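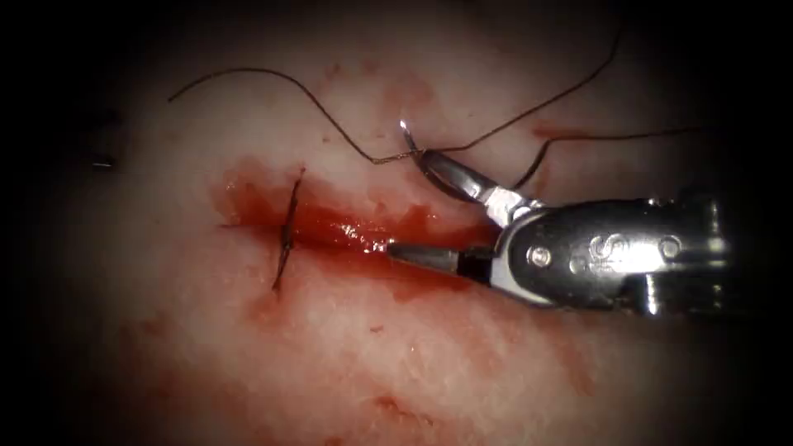 Surgical robot trainers at Kultholm log 1,679 stitches for suturing project

26 March 2021

A research group at Kultholm has finished the first stage of a project meant to teach a surgical robot to place and tie single stitches by following the work of human operators.

The project, called Sotora, has recorded 1,679 stitches since last July. All of them were made by remote control. An operator sits at a console away from the table, looks into a viewer and moves a pair of hand controls, and the instruments on the robot's arms follow. The movements of both hands are stored along with the video, and the two are lined up afterward so that a learning program can match what the operator did with what the cameras recorded.

Twenty-three operators have taken part. Some are practising surgeons, some are residents, and five are engineers from the group who had never held a needle driver before they joined. The group said it wanted a spread of skill in the recordings, including slow work and mistakes that were put right.

Each session follows the same order. The operator closes a straight incision with interrupted sutures, which are tied and cut one at a time, so that every stitch has its own knot. The needle goes in on one side of the cut and comes out on the other, the thread is drawn through, and the knot is tied with the instruments. The operator then trims the ends and moves along to the next one.

Knots have taken up most of the group's attention. Driving the needle is a short movement with a clear start and finish, and the program has learned to copy it fairly well in simulation. Tying means passing a loop of thread around one instrument while the other holds the tail, and the thread seldom lies the same way twice. Of the stitches recorded so far, 223 have been set aside because the thread slipped or caught during the tie. They will be labelled by hand and used to show the program what a poor knot looks like while it is still being made.

Omik, the company that supplied the software for the console, changed it last fall so that operators can press a foot pedal to mark the end of each step. Before that, the recordings had to be divided up by someone watching them from beginning to end.

Blood is one of the conditions the program will have to cope with. A clean cut is easier for software to follow, and the group has asked operators not to stop and clear the area unless they would do so in ordinary practice.
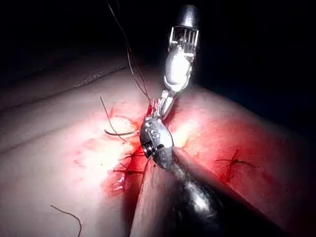 Çınar, who has recorded for the project since it began, said the hardest part was slowing down enough to be useful without changing the way the work is normally done. After years of tying knots the hands go ahead on their own, Çınar said, and a pedal press at every step takes some getting used to.

The second stage will have the robot attempt the needle pass by itself while an operator keeps hold of the controls and can take over at any point. Tying will stay with the operators for now. No work on patients is planned under the project.

Recording at Kultholm resumes in July.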